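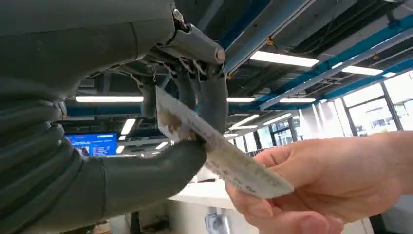
Goods-in and tickets: walk-round checklist, Prevthorpe unit

Print this page | E-mail this page

Done by: Kwabena Agbeko. February 2023. Tick, cross or n/a, comment if crossed. Last one was December, comments from then carried over where still open.

1. Tickets handed over in person, not left on top of boxes. TICK. Long off-white ones with the little table on. Hand to hand every time pls.

2. Tickets flat and readable. CROSS. Several creased at the top end where they get gripped. If you cant read it, reprint it. Printer is set to 90 per roll, plenty.

3. Ticket number copied into book before box is moved. TICK. Book is nearly full, new one ordered from Acheampong.

4. Fire door clear both sides. TICK

5. Extinguisher in date, pin in. TICK

6. Floor clear of boxes and wrapping. CROSS, see below.
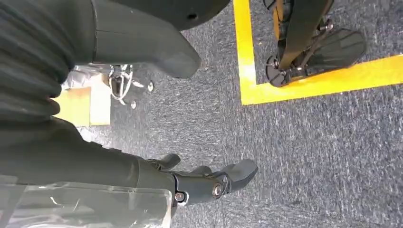

Stores & Goods-In Team, Somari

Comments on item 6. Cardboard box on the carpet, clear plastic wrap about as well. Crinkly sort, slides badly on carpet tiles and worse on the lino by the door. Wrap goes in the clear sack, boxes flattened or up on the shelf same day. Was crossed in December too.

7. Cables off the walking route. CROSS. Thin white ones looped at floor level. Clip up or tape down. Tape is in drawer 33.

8. Metal fittings and brackets off the floor. CROSS. Saw something chrome down by the box. Shelf or bin, dont care which, just not where people walk.

9. Carpet edges down, no lifting. TICK. One corner re-glued, holding so far

10. Knives closed and back on hook. TICK

11. Shelf load labels present. CROSS. Bay 2 label missing, should say 200 kg. Zaneo sending a replacment, chased twice.

12. First aid box full. TICK, plasters low

Actions: items 2, 6, 7, 8 team, before next delivery. Item 11 me. Re-check to go in the book under ref 134.

Signed K. Agbeko

We use cookies to improve this site. Accept | Settings

Related
Ladder and kick-stool check
Sack and recycling guide
Goods-in book: how to fill it in
Lone working, short version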